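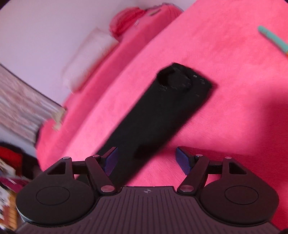 Zandska Soft Surfaces

Version 2, released 18 May 2024

Zandska is a collection of pictures of everyday things lying on beds, couches and rugs, with written notes on each one. It covers the ordinary stuff that ends up on a doona or gets lost between cushions: remotes, glasses cases, pens, chargers, socks, combs, toys, paperbacks. The notes say what the thing is, what it is lying on, which way it points, and what else is nearby.

There are 910 pictures in this release, covering 200 separate items. The pictures are in the folder called pictures and the notes are in notes.csv, one row per item per picture. A picture with three items in it has three rows.

What's in the folder

pictures: all the pictures, grouped by room
notes.csv: the main table
items.csv: one row per item, with its usual name and a size class
surfaces.csv: one row per blanket, cover, rug or cushion
changes.txt: what changed from version 1
licence.txt: terms of use

If you only want the item names and don't care where things were lying, items.csv is enough and you can skip the rest.

Rooms

The rooms are in Plalta and Drindent, all of them in lived-in homes. Bedrooms make up most of the collection, followed by lounge rooms, then a few studies with a day bed. Nothing was bought for the purpose. Blankets and covers are the ones that were already on the beds, and the items are things the households owned.

Rooms were left in whatever state they were in, apart from mail, prescriptions and family photos, which were put away first. Beds are sometimes made and sometimes not. Curtains may be open or closed.

Surfaces

Each surface has its own row in surfaces.csv with colour, texture and whether it has a pattern. Colours are plain words. We use pink, bright pink and dark pink as separate entries for covers, and the entry goes by how the cover looks across most of its area. A fuzzy bright pink blanket with a darker shadow down one side is still entered as bright pink.

Texture is one of these:

flat: sheets, cotton covers, pillowcases
ribbed: corduroy, some knits
fuzzy: soft blankets with a raised surface
shaggy: long-pile rugs and throws
quilted: doonas and bedspreads with stitched sections
other: see the remarks column

Wrinkles are marked none, slight or heavy. Slight means you can see them but they don't change how an item sits. Heavy means the item is tilted, propped up or partly swallowed by a fold.

Cushions and bolsters are treated as surfaces when something is lying on them and as surroundings when nothing is. They are often the same colour as the blanket, and it can be hard to say where one stops and the other begins. Where we couldn't decide between a cushion and a bolster the surroundings column says "bolster or cushion". Please keep that wording if you merge the table with something else.

How items are named

Names are everyday ones. We used the shortest name that most people would say out loud, so "remote" instead of "television remote control unit", and "texta" only where it is plainly a felt marker. Brand names are left out of the table.

A lot of things on a bed look like other things. Long black items were the worst by far. A remote lying face down, a glasses case, a slim pencil case and a power bank can be very close to each other, and the useful end is often the end you can't see. There are two name columns to deal with this:

name_sure: filled in only when the item can be told from the picture alone
name_maybe: filled in when there is more than one fair reading

In the opening picture, the long black item lying diagonally on the pink blanket has nothing under name_sure and "remote or slim case" under name_maybe. The far end shows a round button-like shape and some small grey marks, which leans towards remote, but leaning is as far as it goes. The turquoise thing with the orange tip is entered as "pen or small stick".

We did not go back to the households to ask. The table is meant to hold what a picture shows, and a few people had already lost track of which remote was which.

Columns in notes.csv

picture: the picture's number
room: bedroom, lounge, study
surface: the number used in surfaces.csv
name_sure: see above
name_maybe: see above
colour: main colour of the item
second_colour: only if there is a clear second colour, such as a tip, lid or strap
lie: straight, diagonal, upright, propped, folded, heaped
whole: yes or no. No means part of the item is hidden or outside the picture
near: other items close by, separated by semicolons
surroundings: pillows, bedheads, bolsters, walls and so on
wrinkles: none, slight, heavy
remarks: free text, mostly blank

The lie column is judged against the picture and not against the bed. An item that runs corner to corner in the picture is diagonal even if it was square to the mattress.

Size classes

Sizes in items.csv are by hand comparison only. We didn't measure anything.

small: can be closed inside a fist
medium: longer than a fist but can be held in one hand
long: sticks out well past both sides of a closed hand
large: takes two hands, or is awkward in one

Items with nothing under name_sure have a size class only when something of known size is beside them. Otherwise the cell is blank.

Things to know before you use it

The collection is heavy on bedrooms, and heavy on a few colours. Pink, grey and navy covers turn up again and again. If you're counting how often a certain colour of blanket appears in homes in general, this is the wrong table for it.

Dark items on dark covers are under-represented. Several of those pictures were dropped from version 1 when two people couldn't agree on where the item's outline was. Black on pink or white is easy to pick out, so there is plenty of that.

Blur was not a reason for dropping a picture. If one end of an item is soft and the rest is clear, the picture stays in and the whole column still follows the usual rule.

Pens, pencils, crochet hooks and craft sticks are muddled together in places. We fixed the ones we found. If you need a clean set of pens, filter on name_sure and expect a short list.

Clothing is only in the table when it is a single piece lying on its own. Laundry piles are marked heaped and the contents are not listed.

Glasses have been entered under their case if the case was closed, and under both names if it was open.

Checking

Every row was written by one person and read against the picture by another. When they disagreed on a name, both names went into name_maybe. When they disagreed on a colour, the plainer word won. Turquoise and teal were argued over for most of April and are now kept apart: turquoise for the lighter and brighter one, teal for the darker.

The surfaces table was checked once at the end, by sorting on colour and looking for odd ones out. That pass turned up a handful of covers that had been entered twice under different numbers. They have been merged, and the old numbers are listed in changes.txt.

Changes from version 1

name_maybe is new. In version 1 the less certain names were in the main name column with a question mark, which broke sorting.
"Throw" has been folded into "blanket".
The near column now uses semicolons. Commas were causing trouble in spreadsheets.
Study pictures have been added.
Pictures where the surface was bare floorboards have been removed.
Spelling is now Australian throughout: colour, grey, metre. Version 1 had a mixture.

Opening the tables

The csv files are plain text with a header row and open in any spreadsheet program. They are saved as UTF-8. One source label, Lukoševičius, has accented letters in it and will come out scrambled if your program assumes something else. That label marks the set of bedroom pictures that came in under the Lukoševičius name and were renumbered to fit the rest. It appears only in the remarks column.

Picture numbers begin at 2000, and there are gaps where pictures have been withdrawn. Don't fill the gaps or renumber, as notes from version 1 still point to the old numbers.

Use

You may use, copy and share the pictures and tables for study, teaching and research. Please name the collection and the version. Don't use it to work out whose home is whose. If you recognise a room and think something private has been left in, send us the picture number and it will be withdrawn from the next release.

Corrections

Corrections are welcome, particularly for anything sitting under name_maybe. Send the picture number, the column, what it says now and what you think it should say. If you believe an item can be named for certain, say which part of the picture makes you certain. "It looks like mine" has come in more than once and isn't enough to move a name across.

Still to do

More rugs
A proper list of cushion shapes
Second reading of the study pictures
Sorting out chargers from other cables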